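How Do You Teach a Robot to Pick Up a Hat?

Hi, I'm Milagros Villalba, and I build robots with my friends in a shared workshop in Brulville. Our newest one is called Ko. Right now Ko is learning about hats! 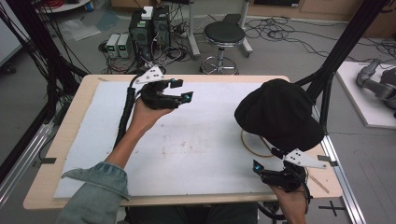
Picking up a hat sounds super easy, right? You just grab it. But a hat is floppy! Squeeze it and it changes shape – and then a robot has no idea where the brim went.

So we don't start by telling Ko what to do. We show it. One of us slips a hand into each gripper (a gripper is a robot's version of fingers) and does the job the slow way. Pinch, lift, turn, put down. Then we do it again. And again! Last Tuesday I did it 59 times and my thumbs were so tired.

A computer saves every move, and Ko looks for what stays the same. It's a bit like learning to tie your shoes by watching your big sister.

Want to try? Tape two craft sticks to your thumb and pointer finger and pick up a sock with just the sticks. Now fold it. Give yourself three tries – my first one ended up on the floor.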